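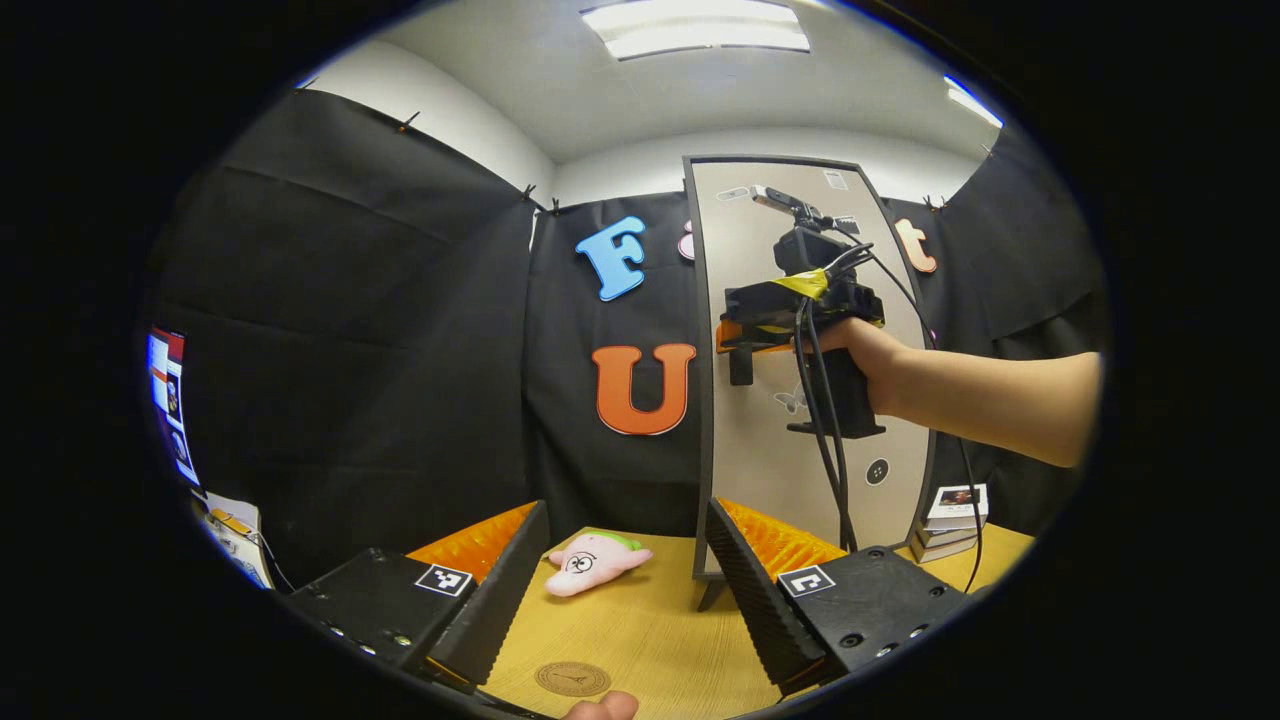 Quick notes on recording pick-and-place demos with the hand-held grippers, for whoever takes the next batch at Trurnivville. Start with the workspace, then the gripper, then record. Keep both square markers showing at the bottom of the view, one by each finger — the width of the opening is read from them and a demo without them gets thrown out. Target goes on the table in the gap between the fingers, like the pink plush starfish. A coaster or some books nearby are fine, leave them.

## Before you start

- Curtains clipped up. Plain black behind the table tracks ok, with a few foam letters on it tracks better.
- Ceiling lights on, all of them. Don't change them halfway thru a batch.
- Wipe the lens.
- Check the card has space. One batch is 100 demos, roughly 40 minutes if you don't stop.

## Map first

1. Run the Sopacua script, pick `new map`.
2. Sweep the gripper slowly over the table, then up the walls, then back.
3. Touch the table at start and end.
4. If the script says lost, do it over. Don't try to patch a bad map.

Moved the table? New map. Moved the toy? No.

## Record

1. Open the fingers all the way, hold still 2 seconds.
2. Press record, wait for the beep.
3. Reach, close, lift, place. One smooth motion, slower than feels natural.
4. Open, back off, hold still again. Stop.

Vary the start pose every time — left, right, high, low. Turn the toy too, on its side, face down, whatever. The Pasville set had the same start pose in nearly every demo and the policy was useless anywhere else.

Fumbled a grasp? Keep going if you recover. Dropped it off the table, delete.

## Two grippers at once

Works, but sync the clocks before recording and keep the second person's arm on their own side. If the arms cross, mark it `cross` in the sheet and redo.

## Upload

Name the folder `brevine_` plus batch number, so the next one is `brevine_7`. Copy everything, run the checker, *then* wipe the card. In that order pls. We have 453 good demos so far and I dont want to lose any.

Checker errors go to Matvii Hutsuliak, paste the whole log.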